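탁상용 미니 트리, 오너먼트 예쁘게 다는 법

12월만 되면 거실에 큰 트리를 놓을까 말까 고민하다가 결국 창고에서 작은 화분형 트리를 꺼내게 돼요. 높이가 46cm밖에 안 되는 꼬마인데, 오히려 작은 트리가 꾸미기는 더 까다롭더라고요. 큰 트리는 좀 삐뚤어도 티가 안 나는데 얘는 볼 하나만 처져도 바로 눈에 들어와요 ㅎㅎ 몇 년째 해 보면서 손에 익은 순서를 적어 볼게요.

준비물
미니 트리
오너먼트 볼 (지름 4cm 안팎이 제일 무난해요)
얇은 금색 실이나 고리
턱이 있는 납작한 쟁반

1. 가지부터 펴 주세요
상자에서 막 꺼낸 트리는 가지가 위로 딱 붙어 있잖아요. 아래쪽부터 하나씩 바깥으로 벌리고, 끝부분의 잔가지는 살짝 위로 꺾어 줍니다. 위에서 내려다봤을 때 사방으로 퍼져 있으면 됐어요. 저는 여기에 시간을 제일 많이 써요. 가지가 뭉쳐 있으면 볼을 아무리 예쁜 걸 달아도 안 살더라고요.

2. 볼은 쟁반에 담아 놓고 시작하기
동그란 건 꼭 굴러갑니다. 소파 밑에서 작년 볼이 나온 적도 있어요. 턱이 있는 쟁반이면 아무거나 괜찮은데, 저는 바닥색이랑 확 다른 색이 좋아요. 작은 볼도 금방 찾거든요.

3. 고리와 캡 확인
달기 전에 캡을 살짝 당겨 보세요. 헐거우면 캡을 빼서 안쪽 철사 다리를 조금 벌린 다음 다시 끼우면 꽉 물려요. 실은 너무 길게 묶지 마시고요. 길면 볼이 아래 가지에 얹혀서 옆으로 눕습니다.

4. 무광 먼저, 유광은 나중에
빨강이랑 금색 두 가지만 써도 충분히 화려해요! 무광 금색을 먼저 걸어서 자리를 잡고, 반짝이는 볼은 그 사이에 넣어 줍니다. 유광 볼은 방 안이 다 비칠 만큼 반짝여서 한쪽에 몰리면 정신이 없어요. 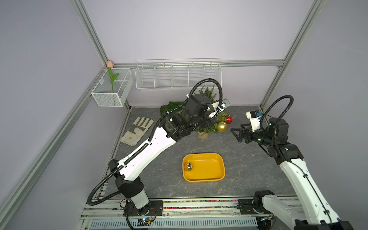

빨간 볼과 무광 금색 볼은 트리 오른쪽에, 은색과 금색이 섞인 작은 볼은 노란 쟁반에
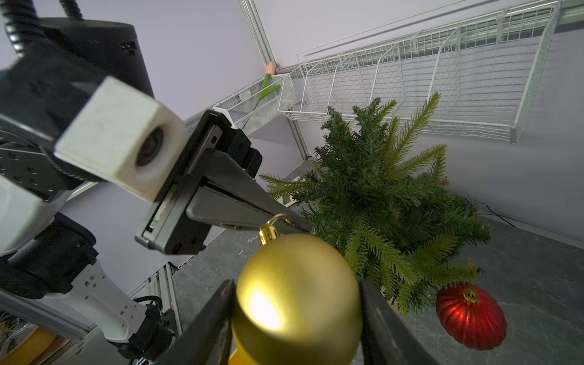

무광 금색 볼, 캡 위에 철사 고리

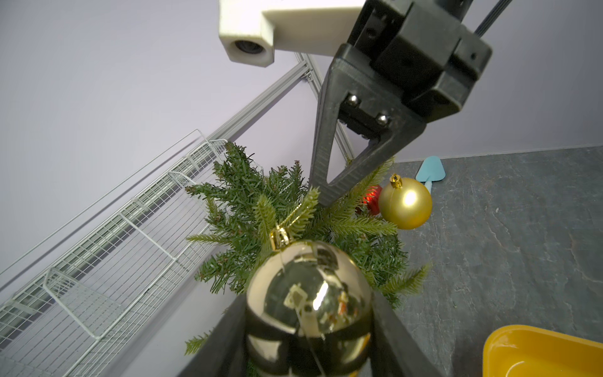
유광 금색 볼과 가지 쪽으로 이어진 가느다란 금색 실

최종 수정: 12월, 오후 4시

5. 걸 때는 볼 옆면을 잡기
캡을 잡고 걸면 캡만 쏙 빠지는 일이 생겨요. 볼 양옆을 가볍게 쥐고 고리를 가지 끝에서 안쪽으로 밀어 넣으세요. 가지 맨 끝에 걸면 축 처지니까 손가락 한 마디쯤 들어간 곳이 좋아요. 걸고 나서 잔가지를 고리 위로 한 번 접어 주면 잘 안 빠집니다.

6. 한 발 떨어져서 보기
하나 달고 뒤로 물러나 보고, 또 하나 달고 보고. 귀찮아도 이게 제일 빨라요. 서로 다른 높이에 걸고, 하나쯤은 다른 볼 뒤로 살짝 숨겨 보세요. 다 앞으로 나와 있을 때보다 훨씬 풍성해 보여요. 벽에 붙여 둘 거면 뒷면은 비워도 되고, 식탁 한가운데 놓을 거면 돌려 가면서 달아야 해요.

화분이 가벼워서 자꾸 기우뚱한다면 화분 안에 자갈을 700g 정도 넣어 보세요. 저는 다이어트용으로 샀다가 안 쓰는 모래주머니 속을 덜어서 넣었는데 그것도 괜찮았어요 (비닐에 꼭 싸서요!).

정리할 때는 단 순서 반대로 빼고, 볼은 하나씩 휴지에 싸서 달걀판에 넣어 둡니다. 유광 볼은 서로 부딪치면 금방 긁혀요. 실은 풀지 말고 볼에 한 바퀴 감아 두면 내년에 바로 걸 수 있어요.

반짝이 가루가 붙은 볼을 쓰시는 분은 트리 밑에 신문지부터 까세요. 저는 작년에 안 깔았다가 봄까지 청소기에서 반짝이가 나왔어요 ㅠㅠ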